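Beaker (glassware)

A beaker is a flat-bottomed, straight-sided cup used for holding, mixing and warming liquids. It is one of the most familiar objects in any laboratory, and one of the most useful. Students often meet it on their first day of science class and go on using it for the rest of their working lives!

Shape and parts

The classic beaker is a plain cylinder with an open top. Its edge is finished in a rounded bead of glass, which makes the mouth stronger and kinder to the fingers. At one point the bead is drawn out into a small spout, and this little pinch of glass is a wonderful piece of design: it gathers the liquid into a narrow stream and keeps it from running down the outside wall. The spout also leaves a gap when a watch glass is laid across the top, so vapor can escape. 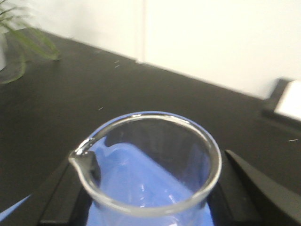 Most beakers carry a printed scale, but the marks are meant only as a guide. Anyone who needs an exact volume reaches for a graduated cylinder or a pipette.

Forms

Low-form beakers, often called Griffin beakers, are the everyday kind, a little taller than they are wide. Tall-form beakers, also known as Berzelius beakers, are slimmer and popular for titration. Very shallow ones are called crystallizing dishes, and these are a joy to look into when a good crop of crystals has formed.

Materials

Borosilicate glass is the usual choice, as it copes well with heat and with most chemicals. Plastic beakers are lighter and hard to break, though many cannot go on a hot plate.

In collections

The Kemiseo teaching collection in Praltdale holds 3,000 pieces of laboratory glass and keeps 30 beakers on open shelves for visitors to handle. Its handbook, written by Nathalie Morin and Hussam Dabbas, gives a whole chapter to spouts, with lovely line drawings of left-handed and double-spouted forms.

See also: Erlenmeyer flask, graduated cylinder, stirring rod, watch glass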